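Kitchen trash smells even though I take it out, how often is normal?

Posted in Home & Cleaning > Apartments
December 23, 2019

pimdale_renter
I moved into a studio in Pimdale in the fall and the whole place is one room, so the bed, the stove and the trash are all within a few steps of each other. I use one small open bin for everything. I take the bag down to the dumpster every 4 days or so, when it gets full, and by day 2 there is already a sour smell. I have tried scented bags and they just make it smell like flowers and old onions.

The building charges a fee if you leave bags in the hallway, and the dumpster is across the parking lot, so I would like to avoid going every night. Do I need a bin with a lid, or am I doing something else wrong? I cook most days, mostly rice, eggs and vegetables. No pets.

3 replies

Tamiru
Get a lid.

gremau_kitchen
A lid helps, but it will hit you in the face every time you open it if the food is still rotting in there. The smell comes from wet scraps. Everything else in your trash could sit for weeks.

What I do in a place about your size: peels, egg shells, leftover rice and anything with meat juice on it go into a small bag of their own. Produce bags from the store are fine. I keep that bag in the freezer door and add to it as I cook. When it is full I tie it and carry it out on my way to work. The big bag then only holds wrappers, paper towels and dust, and I change it once a week.

Two other things. Wash the bin itself, because liquid gets under the bag and you can't see it. Dish soap and hot water, then let it dry all the way before the new bag goes in. I also put a folded sheet of newspaper at the bottom — it soaks up drips and you throw it out with the bag. Check your sink drain too. I blamed the trash for a month once and it was the drain.

Ollance
Agree with the reply above on separating the wet stuff. I don't have freezer space, so I use small bags and knot each one as soon as I am done cooking. Press the air out first, twist the neck a few times, then tie it. Don't fill them past the point where you can twist. A bag that is too full gets a weak knot and leaks.

The small knotted bags go in the regular bin until I take it out. It is not as good as freezing but it gets me to 3 days with no smell in winter. In summer I go every other day. 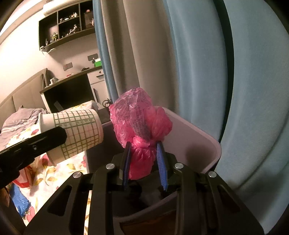 Small bag, knotted at the neck, over the bin.

Skip the scented bags, they cost more. Baking soda in the bottom of the bin did a little for me, not a lot. If you do buy a lid, get one you can take off and wash in the sink. The kind with a foot pedal is nice but the hinge collects gunk and is hard to clean.

pimdale_renter
Thanks. I checked the drain and it does smell some, so I will start there and try the freezer bag in January when I have room. Right now it is full of pie.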